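About Zandarent

Home
What we do
About us
Test notes
Contact

Zandarent tests robots on ordinary chores and writes down what happened. Our clients are workshops, small hotels, repair shops and housing companies who want to know if a machine can take over a piece of work they now pay a person to do. Most of them have already seen a sales video. They come to us before they sign anything.

We don't build robots and we don't sell them. We take no commission from the firms that do. A client pays for a test, the test gets done, and the report belongs to the client.

How we started

Zandarent grew out of a repair business called Oosthuizen, which fixed small appliances and office equipment. The shop wanted a machine that could sort returned parts into bins during the evening. The one it rented could sort the parts on the list it came with. Returned parts are seldom on the list. They come in with tape on them, or tangled in a power lead, or in a bag with something else. After a season of that, the shop sent the machine back and kept the notes. Other shops asked to read them, and the notes turned into a business.

Our office is on the Skuvbridge industrial estate, on the second floor above a tile warehouse. Heavy items come up by the freight elevator, which is shared, so please call before you deliver anything.

What we test

Our work falls into two kinds. Household chores include clearing a table, tidying a desk, folding towels, loading a dishwasher and picking things up off a floor. Shop-floor chores include sorting parts, feeding a machine, packing a box, wiping down a bench and putting tools back where they belong.

Desk tidying sounds like the easiest of these and clients often ask why we charge the same for it. A desk has soft things, thin things and things with cords, all close together. An arm that can lift a carton all day may have trouble with a sheet of paper. It also has to know what to leave alone. A person clearing a desk does not press on the keyboard while reaching for something in front of it, and does not need to be told.
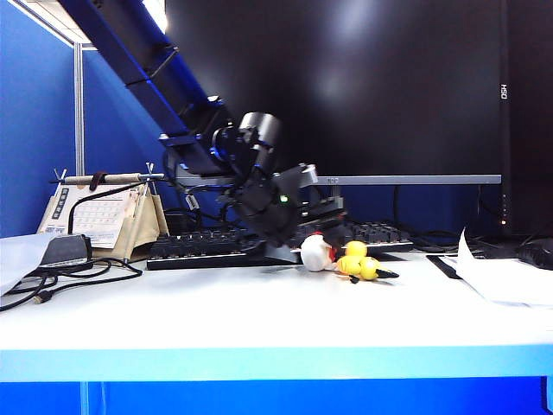 Desk tidying: the gripper above the keyboard, with a small plush toy lying just below.

Soft objects are a test of their own. A plush toy has no fixed shape and gives when it is squeezed, so the grip has to be judged as it closes. Cables are harder still. Pulling on one end moves the other end, and whatever the other end is wrapped around. We score cables separately for this reason, and a machine can do well on a desk test overall and still get a low mark there.

How a test runs

A standard test is 1000 attempts at one chore. We agree with the client beforehand on what counts as done. "Tidy" is too loose, so we write it out: which items go where, which items must not be moved, and how long the machine has. The layout is changed between attempts. If an operator has to step in, the attempt is marked as assisted and is not counted as a success.

Every report has the same parts: the success rate, the assisted rate, the time per attempt, a list of anything dropped or damaged, and the hours of human work needed to keep the machine going. Clients tend to turn to the last one first. A robot that works slowly is fine for many jobs if it can be left alone overnight. A robot that needs a person beside it has not saved anybody a wage.

We also time a person doing the same chore under the same rules. This goes on the first page.

Can machines do these chores yet?

Some of them, in some places. Our answer as of this year is below, and we update it each June.

Sorting rigid parts that are all of a known type: yes, and it has been yes for a long while. Packing a box with items of one size: yes. Wiping a flat bench: yes, if someone clears it first. Picking mixed objects out of a bin: often, with a person checking the rejects. Tidying a desk or a kitchen counter: not without help. The machines we have tested can do many of the single moves, but they lose time between moves and they make mistakes that a person would have to come back and fix. Folding: towels are coming along, fitted sheets are not. Anything involving loose cables: no.

We expect this list to change. Two of the entries were worse a year ago. We have also had to move one down, after a machine that did well in our rooms did poorly in a client's stockroom with different lighting. Since then we offer a second round on the client's own site and we recommend paying for it.

The Flornance kit

Flornance is our set of test objects. It has 230 items, chosen from the things clients told us their machines could not handle. There are hard things, soft things, flat things, shiny things and a drawer full of leads and adapters. Schools and training centers can rent the kit by the week. Items wear out with handling and we replace them as they do, so a rented kit may differ a little from the printed list. The current list comes in the lid.

Working with us

A standard test takes 20 working days from the day the machine is set up. Site rounds are booked separately. We need the machine, its manual, a contact at the maker who answers the phone, and a plain description of the job from someone who does it now. That last item is worth spending time on. Managers usually leave out half the steps.

We will test a machine you already own, one you have on trial, or one you are thinking of renting. We don't test prototypes for makers who want a quote for their website.

Visits

The test rooms are open to visitors on Wednesday afternoons. Come to the side entrance at Skuvbridge, next to the loading bay, and ring the upper bell. Closed shoes are required and bags stay at the front desk. Groups should use the contact form first, as the rooms are small.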